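About Rutdale Radio Plugging and Promotion

By Marcelino Bravo
Last updated: October

Rutdale is a small music promotion company. We send new records to radio stations, talk to the people who choose what gets played, and report back to the artist on what happened. We also handle regional press, posters and club mailings for some of our clients, but radio is the larger part of the work and has been from the start.

The company was set up by Marcelino Bravo and Rodrigo Cabello. Marcelino had spent several years presenting an evening show on a local station, where he opened a lot of post from promoters and threw a good deal of it away. Rodrigo played bass in a touring band called Wandden and did the band's own promotion from the back of the van, mostly by phone. They met when Wandden came in for a session, and kept in touch after the band stopped. The first release they worked on together was a four-track EP by a singer Rodrigo knew from touring. It was played by nine stations, all of them small, and two of those asked what was coming next.

For the first couple of years it was a part-time business run from a spare room. The name comes from the road the spare room was on. We have moved twice and kept it.

What we do

Most of our clients are independent artists or labels with a handful of acts. A campaign normally begins eight weeks before release. We ask for the finished masters, a clean edit if there is any swearing, a short biography and one good photograph. We listen to everything before we agree to take it on, and we will suggest a different lead track if we think the one chosen will be hard to place. The artist has the final say on that.

After that we draw up a list of programmes. Our contact list currently stands at 2,065 presenters, producers and music librarians, and no single release goes to all of them. A folk record might be sent to 100 people. A dance single might go to more, split between specialist shows and daytime. We write to each person by name and we keep notes on what they have told us they like, what format they want files in, and which days they would prefer to be left alone. 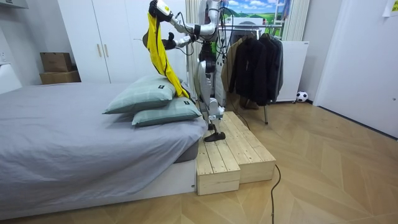
Files go out first, followed by a phone call or a message about a week later. We don't chase more than twice. Presenters get a great deal of music and a third call rarely helps the artist, and it makes the next campaign harder too.

Clients receive a written report every fortnight while the campaign is running. It lists the stations that have played the track, the programme and time where we have them, any comments that came back, and the stations that said no. We include the refusals in full. Some clients find them uncomfortable to read, but they are often the most useful part when it comes to the next record.

Club and street work

We took over the Zurness mailing list when its owner retired. Zurness had been supplying records to club DJs for a long time, first on vinyl and later as downloads, and many of the DJs on the list are still active. Purificación Bermúdez had run it day to day for her last employer and came with it to us. She looks after all club promotion, including the weekly mailing and the reaction sheets that DJs fill in. If a DJ has not returned a sheet in six months, Purificación gets in touch and asks whether they would like to stay on.

The street side is smaller. We print and distribute posters and flyers for tours and album launches in four cities, using sites where we have permission to put them up. We don't fly-post, and we turn down jobs where the client expects it. Maximiliano Valcárcel books the sites and organises the teams. He also drives the van when somebody is ill.

Last year the street teams handed out flyers at 114 shows. That was more than we had planned for, mainly on account of two tours that overlapped through the spring. 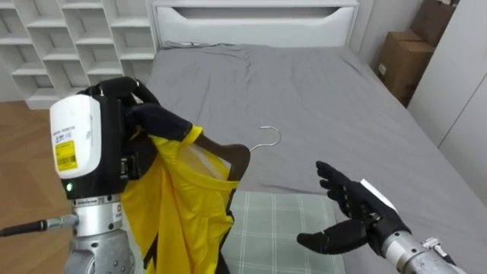 Fees

We charge a flat fee for each campaign and agree it in writing before any work starts. It depends on the length of the campaign, the number of tracks and whether club or street work is included. Half is payable at the beginning and the other half at the midpoint. We do not take a share of royalties or publishing, and we do not ask for a bonus if a record does well.

No part of the fee is passed to any station or presenter. We have been asked about this often enough to put it on the page. If someone offers you guaranteed airplay in return for money, ask them which programme and how.

A campaign can be stopped by either side with two weeks' notice. We have had to do this a few times when a release date moved so far that the original plan made no sense. In those cases we credit what is left towards a later date.

Who works here

Marcelino Bravo runs national and regional radio. He is usually the first person a new client speaks to.

Rodrigo Cabello deals with specialist programmes, student radio and online stations, and does the accounts. He still plays now and then.

Purificación Bermúdez is in charge of club promotion.

Maximiliano Valcárcel is in charge of street teams, print and distribution.

Cayetano Mateos joined us from college, originally for a summer placement, and stayed. He prepares the files, checks the metadata, keeps the contact list in order and puts together the fortnightly reports. Incorrect track titles and missing writer credits cause more trouble than most artists expect, and Cayetano will come back to you about them before anything is sent.

We use two freelance writers for biographies and press releases when a client doesn't have their own. This is charged separately.

The Sunday programme

We make an hour-long programme called Calvo, which is offered free to community stations and goes out on Sunday evenings on most of those that take it. It began as a sampler of our own campaigns. Stations told us, fairly, that it sounded like an advert, so we changed it. At least half the tracks in each edition are now by artists we have no business connection with, and the ones we do represent are named as such by the presenter.

Marcelino presents most editions. The programme has nearly 3,835 subscribers to its online version, where the full track listing is posted the following morning. Artists can send music for Calvo without being a client and there is no charge. One track at a time is best, with your name and the title in the file name.

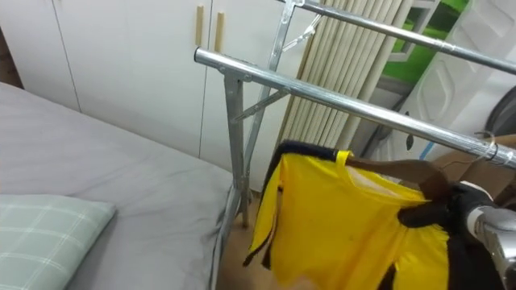
Each edition is recorded on the Wednesday before it goes out, so anything tied to a particular date needs to reach us by the start of that week.

Sending us music

We are happy to hear from artists in any style, though we are of limited use to classical performers and we tell them so. Please send a private streaming link. Large attachments clog up the inbox and are often caught by the filter. Tell us when you plan to release, where you are based, whether you have shows booked and whether any station has already supported you. If you have worked with another promoter before, it helps to see their last report.

We reply to every enquiry, normally within ten working days. In the run-up to Christmas it can take longer. If we say no, it is most often because we already have something similar going out in the same month, and you are welcome to try again with another release.

We can't give detailed feedback on tracks we don't take on. There are too many, and a quick opinion from us after one listen would not be worth much to you.

Presenters and stations

If you present or produce a programme and would like to receive our releases, write to Cayetano with the name of the station, the programme and the time it goes out. New programmes are welcome, including those on stations that only broadcast online. Tell us if you need clean edits only. You can come off the list at any time by replying to any mailing.

Stations wishing to carry Calvo should contact Marcelino. It is supplied as a single file with a short gap at the half hour for news or local adverts. We ask that it isn't edited apart from that.

The office is open on weekdays from half past nine until half past five. Visitors are welcome by appointment. There is parking behind the building, though the gate is locked at six.

Recent items
Autumn club mailing: dates and deadlines
How to fill in your writer credits
Calvo: track listings
Poster sites: changes for the new season
Student radio: who is back on air

Get our monthly newsletter. Enter your email address to hear about new releases and submission dates. You can unsubscribe at any time.

This site uses cookies to remember your settings and count visits. Accept | Manage settings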